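Mapplebeck Community Boards > House and Home > Wood countertops, oil or hard finish?

fliten_road
Posted December 1, 2025
We are redoing the kitchen in January and I have to pick a finish for the counters. My wife wants plain oil. The shop in Gokville is pushing a hard finish and says oil is a lot of upkeep. The color I'm after is light, close to this:
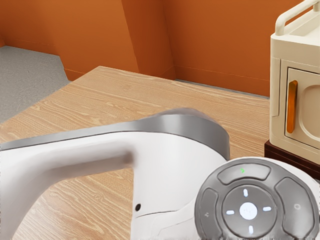
Light wood, the tone I want.

The run is 80 inches with the sink at one end. Two adults, no kids, we cook most nights. What would you do?

Kristýna Šťastný
Oil. I've had it for years. You wipe it on, wait, wipe it off, and do it again when water stops beading. If you burn a spot you sand that spot and oil it. With a hard finish you end up sanding the whole top to fix one ring.

dirkura_dan
Disagree. Oil is fine away from the sink. Next to the faucet mine went gray the first winter, and I was keeping up with it. I stripped it and put on two coats of hard finish and haven't touched it again.

Kristýna Šťastný
Gray by the faucet means water was sitting there. That would get under a hard finish too, sooner or later, and then it peels.

dirkura_dan
Hasn't peeled yet.

fliten_road
OK, so the sink end is the problem either way. The other thing I'm worried about is yellowing. The samples at the shop looked darker than I expected, even the one marked clear. I'd like to stay at this tone if I can: 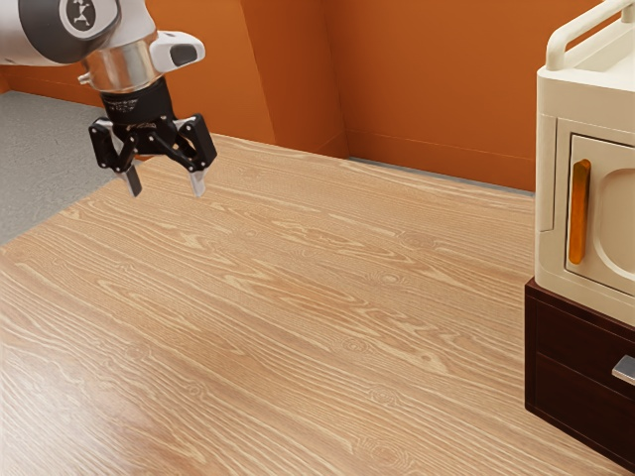 Natália Oravec
Any oil will warm up a light wood, and so will most oil-based hard finishes. Ask for a water-based one and try it on an offcut first. Put the offcut in a window for a few weeks with half of it covered. Also ask what the price is with labor. I was quoted nearly 1,000 for the finish work alone and did it myself.

fliten_road
Good idea on the offcut. The shop gave me a couple of pieces, so I'll do one in oil and one in water-based and leave them by the back door. Another one with the same light wood:
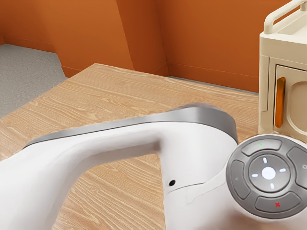 I'm leaning toward the water-based finish on the whole run - my wife still wants oil, so she gets the cutting board and the table. Will post when the test pieces have had some sun.

dirkura_dan
Do the underside and the sink cutout too. Mine was bare underneath and that's where the water got in.

Kristýna Šťastný
So it was the cutout. On that we agree, seal the end grain whatever you use.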